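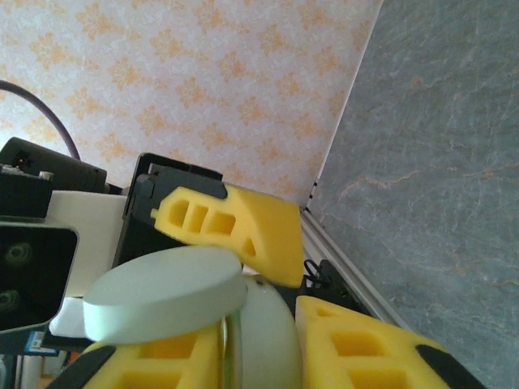

A pale disc held between foam finger pads at one of the Rusness handling stations.

What the robots at Rusness changed, and what they left alone

I worked the finishing hall at the Rusness plant in Jotuscombe for most of my adult life, and for the last stretch of it I worked next to robots. People outside the trade ask me whether the machines took the jobs. It is a fair question, and the short answer is some of them. The longer answer is about what happened to the jobs that stayed.

Before the arms came in, a handler on my line moved small parts by hand from tray to fixture for a whole shift. The target was 2,602 pieces. I did that job for four years. It hurt my wrists and paid badly, and I will not pretend it was a craft. Anyone who talks about the dignity of that work should try it through a September heat wave.

Still, the job had things in it that management did not write down. You could slow down after lunch and make it up at three o'clock. You could talk to the person across the belt. You learned which trays ran rough and set them aside. When the company bought its first Hovau cells, the plan listed 107 handling positions and treated each one as a pair of hands. The talking and the sorting by feel were not in the plan.

The grippers themselves are gentle. The fingers are soft yellow foam with holes cut through it, and there is a camera with two lenses on the wrist. I was surprised by how well a soft pad holds a smooth round part. I had expected steel jaws and a lot of scrap.

Foam wears, though, and someone has to notice. On our line that became the job. Handlers were renamed cell attendants, and each attendant was given four cells. You watch, you clear stoppages, you change pads, you log it. The lifting went away, and my wrists got better within a season. The shift got longer in the head. A person moving parts can let the mind wander. A person watching four machines cannot, and at the end of the day has little to show for it.

The pay question was handled poorly. An attendant is responsible for equipment that costs more than a house, yet the grade stayed where it was for more than 400 days after the switch. The company's view was that the work was lighter. It was lighter – for the arms and back. The pay scale had no line for attention.

Compare the Živković plant across the river, which bought the same cells a year later. They trained 100 people before the first cell was switched on, and they let the line decide where the cells went. The rough trays stayed with people. Attendants there swap to bench work every two hours, so no one stares at a gripper all day. They lost positions too, mostly through retirement. But I know people who moved from Rusness to Živković, and I know of none who went the other way.

I am not against the robots. If someone offered to put my old job back exactly as it was, I would turn it down, and so would most of those who did it with me. My complaint is with the order in which things were done. The machines were chosen first, the floor was laid out around them, and the people were told in a meeting at 6 a.m. By then the only thing left to ask about was the parking.

A firm that wants this to go well should put handlers in the room while the quote is still being argued over. It should set the new grade before the new title. It should also keep some work by hand on every shift, so there are people left who know what a bad part feels like. Rusness is adding more cells in the packing hall this year, and the handlers there have not been asked yet.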